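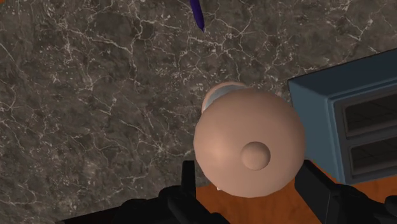
Fig. 4. Grey marble worktop.

Section 3: Making mustard in the Clorska grinder

1. Soak 100 g of brown mustard seed in 82 ml of cider vinegar overnight. The seed will drink the lot and look smug.

2. Tip everything into the bowl and lock the lid. It clicks twice. One click means you will be repainting.

3. Grind on speed 2 for 12 seconds, stop, scrape down, and repeat until it suits you.

Note: Fresh mustard tastes bitter and furious. Jar it and leave it until Monday.

Caution: Do not lift the lid and sniff. Junaid Mirani, who wrote the first edition of this guide, did so and recommends against it.

4. Stir in salt and a spoonful of honey. Steak people may leave out the honey.

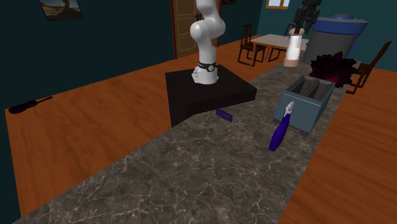 5. Rinse the blades in cold water straight away. Dried mustard sets like grout.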